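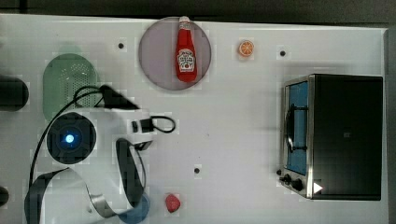
Toaster oven on a white table: which side should it go on?

Posted in June by gravel_lot
Last updated: June, 9:40 p.m.

gravel_lot
I'm setting up a second prep table and want opinions on the layout before I settle on it. The top is white and it's a Brimeck, bought used from Okafor Supply in Oltasham. The toaster oven is on the right, the green colander is on the left, and the plate with the ketchup goes toward the back. I'm left-handed, so I thought the oven would be fine on the right with the door facing in toward the middle. My sister-in-law says it should be against the back with the door facing me. The table can't be moved and the outlet is on the right.

Also, there are small holes in the top. Should I fill them or leave them?

pennywhistle_5
Your sister-in-law is right. With the door facing sideways you reach across yourself every time you pull out a tray. I had mine like that in an apartment and burned my wrist more than once. Turn it to face you.

Fill the holes. Crumbs get in there and you will never get them out.

oakbench
I disagree on the door. If it opens toward the middle of the table, you have a place to set the tray right in front of it. If it opens toward you, the tray comes out over the edge of the table and you have to turn with it. I cook for two and I've had mine sideways for years.

What matters more is how much room you keep in front of the door. I leave 18 inches. Nothing plastic goes in that space.

gravel_lot
That's helpful. Here's the table from above again, oven on the right. 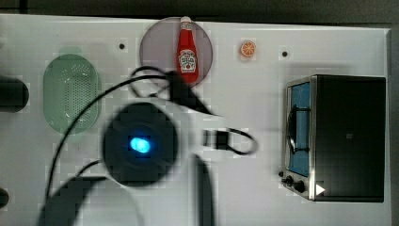

oakbench
Drop-down doors on small ovens take up more table than people plan for, so open it all the way before you decide on anything. Mark where the front edge of the door lands with a piece of masking tape. Yours has the handle running along the door, and your hand needs room on the far side of that too. Then check where the plate sits compared with the tape. If the door clears it, I'd leave the oven where it is. I would move the orange slice, though, or it ends up in the landing area.

pennywhistle_5
The orange slice is a toy. I'm more worried about the colander. If that's plastic, keep it on the far side like it is now. I set one next to an oven running at nearly 300 degrees and the rim went soft.

gravel_lot
It's plastic, yes. It stays on the left. I use it for rinsing greens and don't want to put it in a cabinet wet.

tin_cupboard
Can I ask why the ketchup lives on a plate? I'd put it on the shelf or in the fridge door and get the space back.

gravel_lot
The plate catches drips. It's easier to wash a plate than to wipe the table.

tin_cupboard
Fair enough. I use a jar lid for that. Smaller.

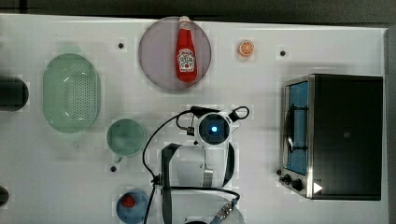

Photo: gravel_lot, member upload. Please ask before reposting.

gravel_lot
Tried it with the green cup out, to the right of the colander and a bit closer to the front. That keeps both green things together and away from the oven. I tend to grab the cup with my left hand, so the side is right for me. Does it look crowded to anyone?

pennywhistle_5
It's fine, but the cup will get knocked over if you slide the colander toward you. I'd put it behind.

oakbench
I'd leave it. Behind the colander you have to reach over a wet strainer to get a drink.

On the holes, don't use wood filler on a white top. It yellows. Elar makes white snap-in plugs, 5 to a bag, and you can pop them out again if you ever want to bolt something down. Measure the hole first. I guessed the size and had to go back to the store.

tin_cupboard
Second vote for plugs. Clear silicone works too but it picks up dirt.

pennywhistle_5
I still say filler if you paint over it, but plugs are less work.

gravel_lot
Going with plugs. I'll do the tape test on the door tomorrow morning and leave the oven sideways if there's room. The cup stays where it is until I knock it over.

oakbench
Post the measurement when you have it. I'm curious how far that door comes out.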